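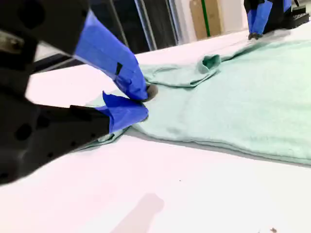
Blue-wrapped fingers take hold of a pale green knit, in one small pinch.

In praise of the bad fold

I have now spent the better part of a winter in the company of people who teach machines to fold clothes, and the main thing I have brought home is a feeling of guilt about my airing cupboard. The second thing is an argument, and since the editor of these pages was good enough to ask for an argument and has shown no interest in my airing cupboard, we had better get on with it.

The argument is that we are throwing away the wrong examples.

For readers who have been spared all this, the business works as follows. You put a garment on a table. A person drives a pair of arms from a second pair of arms, like a puppeteer with a very expensive puppet, and folds the garment. Everything is recorded: what the cameras saw, where every joint was, when the fingers opened and closed. Then you shake the garment out and do it again. When you have enough of these recordings you feed them to a learning system, which stares at them for a few days and comes out with opinions about jumpers.

It is the "enough" that everybody talks about. At conferences it is spoken of the way farmers speak of rain. I have sat through a talk in which a man from Salminen showed a line going up and to the right for 39 slides, or so it felt, and the line was hours of data, and the audience nodded at it as though hours were a substance that came in sacks. What was in the hours did not come up. I did put my hand up at the end, but there was a sandwich lunch and the room had started to lean towards it.

What is in the hours, at most of the places I have visited, is success. A recording in which the jumper ends up as a tidy rectangle is kept. A recording in which the operator misses the sleeve, goes back, misses it again, swears, and gets it on the third go is marked as poor and goes in the bin. At Dratus, where I spent a long January afternoon, the bin took 22 recordings out of every hundred. They were proud of this figure. It was on the wall, next to the fire notice, under the heading Quality.

I asked to see what was in the bin, which caused the kind of pause you get when you ask a restaurant for the skins. But Kelly Lightfoot, who runs the collecting there and has folded more knitwear by remote control than is good for anyone's shoulders, was happy to open it up. I watched for an hour. It was the best hour of the whole visit. There was a cardigan that got pinched by both layers when the operator wanted only the top one, and came up off the table like a startled cat. There was a long, patient hunt for a cuff that had tucked itself under. There was a towel which somebody had clearly taken against personally. In nearly every one of them the operator got there in the end. The garment was folded. It had merely been folded by a person having a normal time of it.

Now, think about what a machine needs to know when it is let loose on somebody's actual washing. It needs to know how to fold a jumper, certainly. But it is also going to miss. Cloth does not lie the same way twice, and a gripper with two fingers is not a hand, however nicely you wrap it. It will come down a finger's width short of the hem and close on air, or it will get a great wad where it wanted a corner. And at that moment it will look back over everything it has ever been shown and find nothing at all, because every example of somebody missing and putting it right was taken out for being of poor quality. It has been raised by a family who never dropped anything. So it carries on with the fold it thinks it is doing, holding nothing, with perfect form. I have seen this happen at two firms, and it is very funny the first time.

Kelly's own view is drier than mine. "We pay people to be good at it," she told me, "and then we're surprised the robot doesn't know what bad looks like." She had been asking to keep the bin for a year. The trouble, she said, was that the operators were scored on clean recordings, so even the ones who made interesting mistakes had learned to stop the tape and start again before anyone saw. By spring there might be no bin left to keep.

That seems to me the real harm. Set a target for tidiness and you get tidy people. I had a go at the arms myself (they let visitors do it at four in the afternoon, when the good operators are tired of looking at you) and within 8 attempts I had stopped trying to fold the shirt in front of me and started trying to have the shirt laid out the way I liked it. I smoothed it. I turned the sleeves the way I wanted them. I was, without meaning any harm, preparing a world in which all shirts are presented flat and facing north. Multiply me by a roomful of staff on a bonus and you have a data set about a planet none of us lives on.

There are fair things to be said on the other side and I shall say them quickly. A learning system copies what it is shown, and if you show it fumbling, you may get a fumbler. Fuson tried keeping everything, by their own account, and ended up with a machine that picked at the neck of a T-shirt for minutes on end with every sign of enjoyment. Nobody wants that in the spare room. It also costs money to sort a useful mistake from a useless one, as a person has to sit and watch, and the person would like to be paid. A clean success can be ticked off at a glance.

I accept all of it and I am unmoved. Fuson's trouble was that they tipped the bin in whole, with no word about which part was the slip and which part was the rescue. Mark the slip. Cut the bit where the operator was looking at his phone. Keep the bit where the fingers open, back off, and come in again lower down. A teacher of the piano will tell you that the lesson is mostly there, in the bar you keep getting wrong, and I have never heard of one who would only take pupils on the days they played it right.

Better still, go looking for trouble. Throw the jumper on the table from a height. Turn one sleeve inside out. Start the recording with the grip already wrong and ask the operator to get out of it. A small outfit called Dreltuvier has been doing this with tea towels. They have a drawer of what they call openings, as in chess, each one a horrid way for a tea towel to be lying, and the operator is dealt one at the beginning of each go. They have 300 recordings, which the man from Salminen would not cross the road for. I watched their machine drop a corner, consider the matter, and pick the corner up again, and I don't mind saying I made a noise.

It wasn't a good fold, mind you. One end stuck out and the whole thing leaned. I have put worse into the cupboard this morning and shut the door on it.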